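Pad comparison on the hand-held gripper, plate pickup
Jul 1, 2019

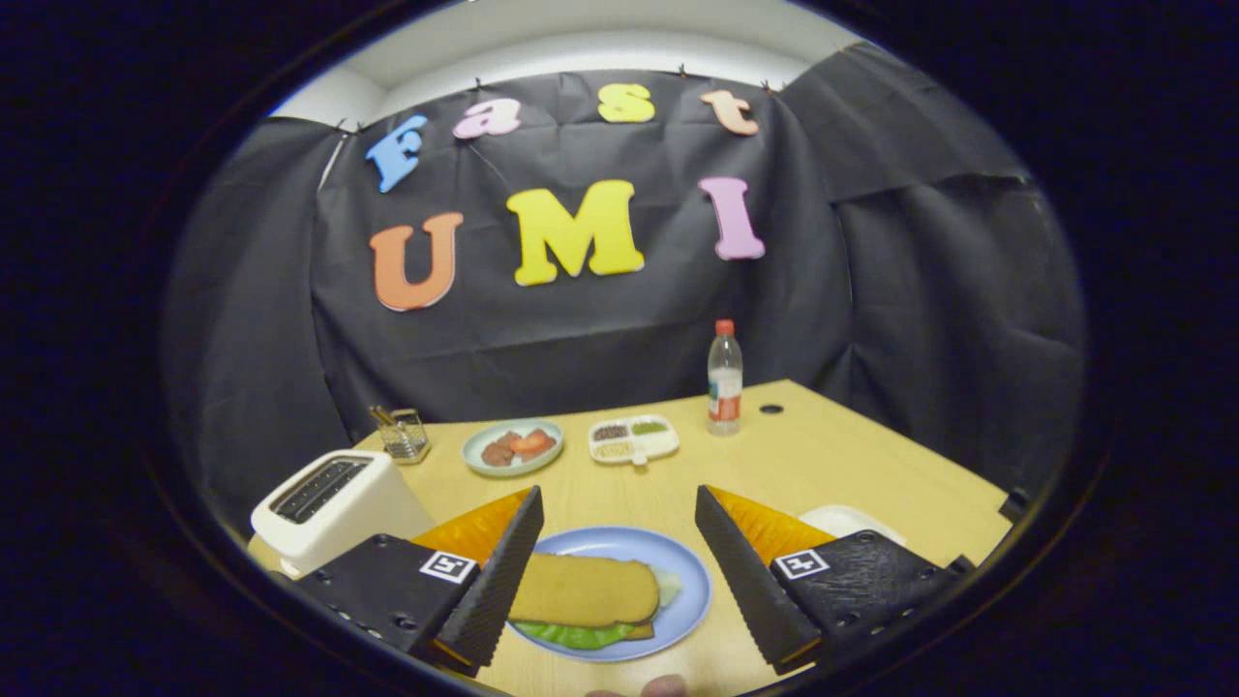 Two pad sets to get through before the arm goes back on its mount: the Vornik pads and the Zarei pads. Both ridged, both black, so I scratched a V on the back of the Vornik ones. Please don't swap them without writing it down here.

Task is the plate with the toy sandwich. Jaws open, one pad each side of the rim, close, lift, hold, set down. Same blue plate every time. The light blue one further back stays where it is.

Vornik set first. Stroke at full open left enough room for the plate but not much to spare on approach, and I touched the rim on the way in more than I liked. Grip is fine once closed. The plate tilts toward the far side on lift if the pads meet it off center, and then the sandwich slides. 58 attempts, 2 drops, both on set-down.

Zarei set is softer. Easier on the rim, but the pad rolls under load and the plate sags a little after the lift. Stopped early when the left one started to peel at the bottom edge. Need to reglue and repeat, so no number for it yet.

Marker tracking: fine on both fingers with the jaws open. Width estimate jumps when they close fast. Kanako Kobori thinks it is motion blur and wants a shorter exposure. I think the Branorier driver is dropping frames, as it did in January. The log for the last run has 2504 frames and 230 with no width value, nearly all in bunches during closing. That doesn't settle it. Rerun with the slow close and see if the bunches go away.

Calibration: I zeroed the width with the Vornik pads on and forgot to redo it after the change. Anything logged with the Zarei pads has the wrong offset. Raw values are saved, so it can be corrected afterward.

Still to do:
Reglue left Zarei pad, leave overnight
Zero the width again with the new pads on
Slow close run, same exposure
Then short exposure, normal close - one change at a time
Ask Rekutix if they sell the ridged pads in a narrower cut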